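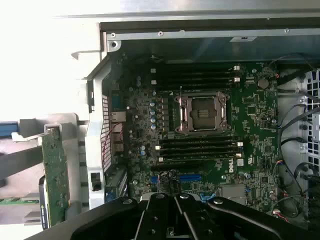
Jana Teuber and Muthoni Ondieki

3.2 Why old office machines get a second life

We were delighted by how willing people were to talk about repair! Of the 237 households we visited in Serden, many kept a desktop tower long after buying a laptop — often for a child's homework or the family photos. Figure 2 shows the inside of a tower, with its green motherboard, processor socket and eight memory slots. Memory was the part people felt bravest about changing, and several had taught a neighbour to do it too.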